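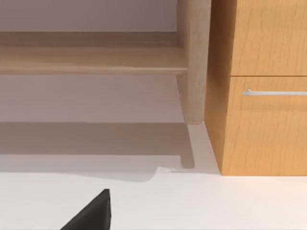

Telteck 306 Mobile Manipulator: Planning and Ordering Notes

The 306 is a single-arm mobile base for indoor handling in furnished rooms: opening drawers, retrieving items from the floor, moving goods between cabinets and tables. It is supplied by Ondico with a two-finger gripper, a wrist camera, a charging dock and one simulation license.

Site requirements
Level, hard flooring. Thresholds up to 20 mm.
Grounded outlet within 2 m of the dock.
Wireless coverage in every room the base will enter.

Before requesting a quote
Model the room first. Gaps between adjacent furniture, low rails and horizontal bar handles decide which finger set to order, and a finger set opened from its packaging cannot be returned. Room models built in the Stumley simulator can be attached to the quote request. Include handle standoff depth if known.

Budget lines
Base unit and arm: quoted per site.
Second finger set: optional, listed separately.
Dudás mounting plate: required for third-party grippers.
Installation: 2 days on site, travel billed at cost.
Annual service: begins in month 13.

Lead time
Standard configuration ships in 4 weeks from purchase order. Custom fingers add 20 working days. The Ondico warehouse closes for inventory in July, and orders placed during that month are processed on reopening.

Price list valid from November 18, 2025. Freight and import duty not included.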